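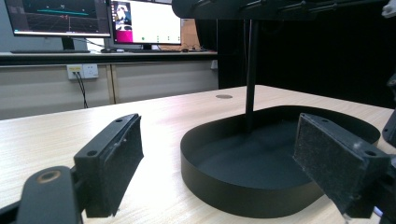 How to Set Up a Small Black Stand on Your Desk (and Keep It Tidy)

I have a soft spot for stands. You know the kind I mean, a shallow tray at the bottom, one skinny pole going up the middle, and a few rods or clips at the top to hang things from. They take up hardly any room, they give your keys and earphones and odds and ends a home, and the tray catches whatever falls off, which in my case is something every single day. I've set up quite a few of them by now, at my own desk and at friends' desks, and I have made every mistake there is to make, so let me walk you through it the way I'd do it today.

What you'll need

A stand with a tray base, a soft cloth, a little dish soap, and a small piece of felt or thin cork if your table scratches easily. That's really it! If your stand comes in pieces you may need a screwdriver too, but plenty of them just twist together by hand.

Step 1. Clear the spot and wipe it down

Take everything off that part of the table, even the things you swear you'll put right back. Wipe the surface with a damp cloth and a tiny drop of soap, then go over it again with a dry one. Pale wood-grain tabletops are wonderful at hiding crumbs (I love mine for it), so run your palm across when you're done. You'll feel what you can't see.

Step 2. Find the cable hole before you choose the place

Lots of desks have a round hole in the top for cables, and it's very easy to plunk the tray right over it and forget it's there until the day you want to run a charger through. I like to put the stand close to the hole but leave the opening free. That way a charging cord can come up beside the tray and reach whatever is hanging on the stand, without trailing all the way across your work space.

Step 3. Put the pole together

Set the tray down flat first and build upward from there. Turn the pole into the center of the base until it's snug, then give it a gentle wiggle. If it leans, take it out and start the thread again. Please don't force it! I once forced one and spent a whole evening in October trying to get it back out, with a rubber glove and a good deal of muttering.

Step 4. Turn the top the way you'll reach for it

Sit down in your chair, reach out with your usual hand, and see where it lands. Turn the top piece so the rods point more or less toward you, or run side to side if you sit straight in front of it. A thin pole can sway a bit when you grab something in a hurry, so try it a few times with your real things on it before you decide you're happy.

Step 5. Hang the heavy things low and even

If your stand has more than one level, heavy items go toward the bottom. If it only has the one level, balance them across the two sides. I keep mine to 8 things at the very most, and when a ninth shows up something has to go live in a drawer. Lighter bits can go out toward the ends of the rods.

Step 6. Decide what the tray is for

An open tray is an invitation, and before you know it there are receipts in there, and a button, and a battery that may or may not be dead. Pick one kind of thing for it. Mine is paper clips and the occasional hair tie. A low rim is plenty to keep small stuff from rolling off, but it won't hold back a heap.

Step 7. Give it a quick clean now and then

Matte black is handsome and it shows every speck of dust. Once a week or so I empty the tray, wipe it with a barely damp cloth, and follow the rim all the way around with one finger. Every so often I lift the whole thing and clean underneath as well. It takes 20 seconds, maybe a little longer if I find an earring I'd given up on.

If the stand slides when you bump it, cut a piece of felt or cork a touch smaller than the base and slip it underneath. Cork grips better, felt is kinder to the table, and I've gone back and forth on it for years. At the moment I'm on cork.

Contact | © 2019 Bustorer Home Notes | Back to top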